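Notebook, May, late afternoon

Controller shootout, part 2. Same arm in sim, same dining room, same gripper, and the only thing I'm swapping is what drives it: Wirano (our old impedance one) against the new build from Skastamden. I called the runs Han and Revia so I'd stop mixing up the log folders, and then mixed them up anyway for the first hour. Han = Wirano. Writing it down!

Seed is 3605 for everything. 16 tries each at the octagonal cup, fingers going down inside the mouth, then open outward against the walls and lift. Han got 13. Revia got almost the same but looked way smoother on the approach, with none of that little shiver at the wrist just before the fingers go in. 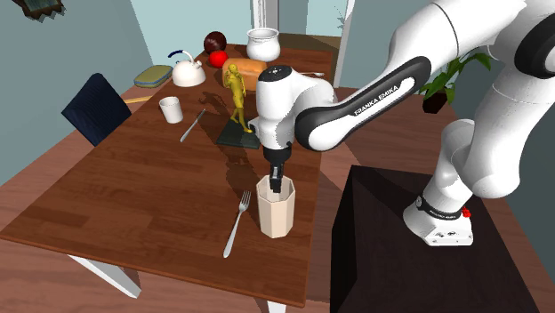 What bugs me is the misses. Han's were all the same kind, one finger landing on the rim and the whole cup tipping, so that's probably just my offset being stingy (I had it tight from the old gripper and never loosened it). Revia's were all over the place, and one of them closed the fingers when it should have opened them. Sign flip somewhere? I want to check the width command before blaming the controller.

To do: loosen offset, rerun Han on the same seed, dump the finger widths for Revia. Then try the white pot, rounded body, fat rim.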